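The Wotau 300 student microscope, after a month of pond water

Reviewed by Geetha Alva
2024-06-11

I bought the Wotau 300 in May because my old microscope had developed a wobble that made every amoeba look seasick. It cost $218 from Sivville, plus postage, and arrived in a box big enough for a bar fridge. Most of that was foam.

The pitch is simple. You get a decent light microscope for the kitchen table, a plug-in eyepiece that sends the picture to a laptop, and a set of 16 prepared slides so you have something to look at before you go outside and get muddy. The slides are a mixed bag. The onion skin is lovely. The one labelled "insect leg" could be anything with a knee.

Setting it up took me the length of a cup of tea. The instructions were translated by someone with a real feeling for poetry ("please to love the lens gently") and the diagrams are the size of postage stamps, but there are only two screws and they're different sizes, so even I couldn't muddle them. 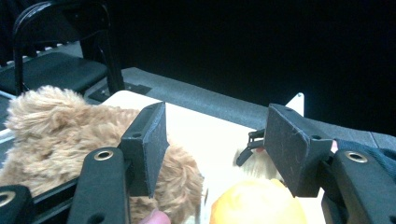
Black fingers, lightly scratched.

Optics first. At low and middle power it's sharp right across the field, with a bit of purple fringing at the rim if you go looking for it. I spent a whole evening following a rotifer through some weed from the Hullside duck pond and forgot to put the potatoes on. Top power is another matter. The picture goes dim and porridgey, and you need a steadier hand on the fine focus than I've got after coffee.

The focus knobs are good and stiff, which I like. Bhavana Sundaram, who teaches year nine biology and has seen what year nines do to focus knobs, thought they'd last two terms. I think she meant it kindly.

The light is an LED with a dimmer. The dimmer has three useful positions and a great deal of travel in between where nothing happens. It does run cool, so your pond life isn't slowly poached while you're trying to identify it.

Then there's the software. It wants an account. It wants to know my organisation. I told it I was the Director of Ponds, and it has emailed me under that title ever since. Once you're in, it takes stills and video well enough, though the measuring tool once informed me that a water flea was longer than my thumb. Calibrate it before you ring the papers.

I'd also have liked a dust cover. There's one in the photo on the shop's website, and it's sold separately.

Good: low and middle power, solid stand, cool light.
Not so good: top power, the dimmer, being called Director.

Worth the money if you mostly want to look at wriggly things. If you're after bacteria, save up for the next one along.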